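Getting Started with the Pralmont Hand-Held Gripper Pair: Recording a Towel Fold

Applies to: Pralmont two-hand kit, second version
Skill level: beginner
Time needed: one afternoon, including charging

The Pralmont kit is a pair of hand-held grippers with a camera on each one. You fold, pick up or move something with the grippers in your hands, and the recording is used later to train a robot arm. We bought our kit from Skodov for $2692. That price covers both grippers, two chargers, the calibration board and a year of the desktop software. A spare set of finger pads is $149 and is worth ordering at the same time.

This page covers a first cloth task, from unpacking to upload. If you have only used the kit on blocks or cups, start at the section on cloth.

What you need

Both grippers, fully charged
The calibration board
A laptop with the Binitham recorder installed
A bed, table or padded bench that you can reach from both sides
One hand towel or small bath towel

Setting up

Charge both grippers until the light on the grip stays green. Ours took most of a morning the first time.

Plug the left gripper into the laptop and open Binitham. Wait for it to show up in the device list, then plug in the right one. If you connect both at once the software sometimes swaps them, and you won't notice until you play back the recording.

Set the calibration board flat under even light. Hold each gripper over it and follow the prompts. Open and close the jaws all the way when asked. If the opening reads above zero with the jaws shut, run that step again.

Unplug the cables. The grippers record to their own memory cards, and the cables only get in the way.

Working with cloth

Choose a towel that stands out from what it is lying on. A dark towel on a pale sheet works well. Printed bedding is fine, and we leave ours on the bed so that the background changes from one session to the next.

Smooth the sheet before you start. Loose folds in the bedding get caught in the jaws along with the towel.

Lay the towel flat and press record on both grippers. Hold them still over the towel for a moment before the first move. The software uses this pause to line up the two recordings.

Take the two near corners, one in each gripper, and bring them to the far edge. Let go of both together. Fold from the side next, then fold once more if the towel is long.

To hold a finished stack, come in low with the jaws open, put one pad on each side of the cloth and close slowly. Keep the second gripper close to the opposite edge, ready to straighten a corner.

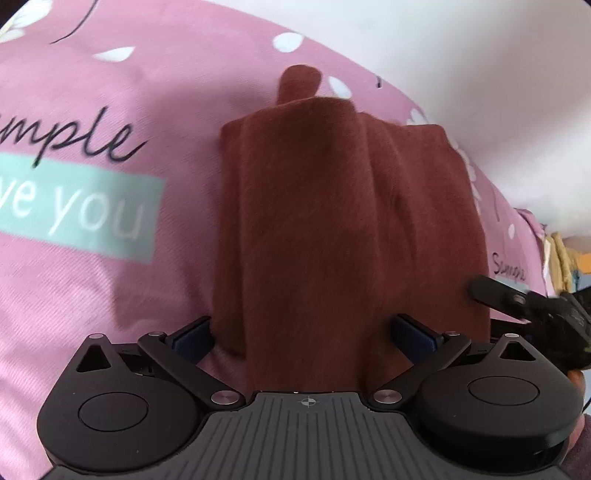
Owino wrote in to disagree with closing slowly on thick towels, saying that a slow squeeze pushes the top layer up and that a quick, light pinch keeps the stack flatter. We tried it both ways afterward. On a thick bath towel the quick pinch did leave a neater stack. On thin dish towels we saw no difference, so we have kept the slow close for beginners and would switch once the movement feels natural.

Squeeze only as hard as you need to. The trigger has a long travel, and the last part of it adds force without moving the pads much. If you are used to a firmer trigger you will probably overdo it at first.

Put the towel down, open the jaws fully and back away before you stop recording. Clips that end with the cloth still in the jaws are rejected at upload.

Checking and uploading

Do 5 folds and then stop to check them. Copy both cards to the laptop and play the clips side by side in Binitham. Look for these problems:

The towel leaves one view for a long stretch. Hold that gripper a little higher.
The two clips drift apart. The pause at the start was too short.
The jaw opening stays at one value. Repeat the calibration.

Delete bad clips before uploading. The basic plan counts every clip toward your storage, including the ones that get rejected.

Care

Wipe the finger pads with a damp cloth after each session. Towel lint builds up on them and they start to slip. Keep lint out of the moving joints with a soft brush, and don't oil them. Replace the pads when the surface looks shiny.

Is the kit worth the money?

For cloth work, we think so. The grip is steady and the pads hold fabric better than the hard tips on our older set. The weak points are the weight, which you feel in the wrists after an hour, and the short charging cables. Skodov replaced a faulty charger for us in September without charging for shipping.

Next page: Folding shirts with two grippers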